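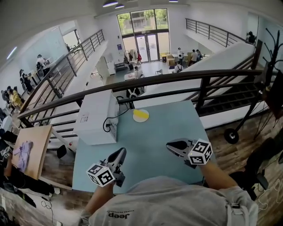
Skundlow opens its upstairs teaching floor to outside demonstrators

Skundlow, the robot training outfit that has worked behind closed doors for most of its life, is letting people in off the street to teach. Well, off a sign-up sheet. The company said it wants 1,000 household demonstrations by the end of August and its own staff can't get there alone.

The setup is simple enough. You hold a pair of hand-held grippers, one per hand, and do the chore the way you'd want a robot to do it. The marker cubes on the grippers let the software work out where each one is and which way it's turned. No robot has to be in the room. The recordings get cleaned up and go to the training team, who run them on an arm later on.

Tasks so far are table stuff. Plates, wiping, folding cloth, putting things back where they came from. Laundry is planned, so is loading a dish rack, though the rack one has been pushed back twice.

"People think they need to go slow," said Anahera Merrick, who runs the sessions. "Please don't go slow. Go like you're at home and the kettle is on."

Sessions run 60 minutes with a break in the middle. Wrists get tired, first timers especially. New demonstrators do a short warm up, then a practice round that is not kept, then the real ones. A bad take gets marked and stays in the set with a note on it. Merrick said the team argued over that for weeks and she was on the losing side, wanted them binned.

The older way, driving an arm by remote control from a desk, has not gone away. Skundlow still uses it for anything that depends on how hard the robot is pushing, lids and plugs mostly. Othmane Belhaj, an engineer on the project, said remote control gives him joint data he can't get from the hand-held kit but that an operator needs days of practise before the motion stops looking nervous.

"With the grippers my mother could do it, she'd be better than me," Belhaj said. He said she has not been asked.

Ullusen, which supplies the tracking software, is putting out an update that should fix the drift some demonstrators have run into when the two hands cross. Until then the advice is keep them apart where you can and redo the take if the check screen goes red.

Not everybody is sold. Hemi Katene, who builds kitchen equipment at Brorneo and has tried some of the trained models, said results are good on the table they were taught on and get shaky elsewhere. He wants more rooms, more light conditions, more left handers. Skundlow says it agrees and that portable kits will go out to homes later in the year, up to 40 of them in the first batch. No word on who gets one. Belhaj said apartments first, probably.

Pay is by the session, not by the take, a change from the spring trial when demonstrators were paid for each accepted recording and alot of them rushed. The rate was not given.

Sign-up is at the front desk or through the Skundlow site. Demonstrators need to be 18 or over and should wear short sleeves or roll them up, loose cuffs catch on the handles. Morning slots are mostly gone. There were still places from 4 p.m. on when we checked.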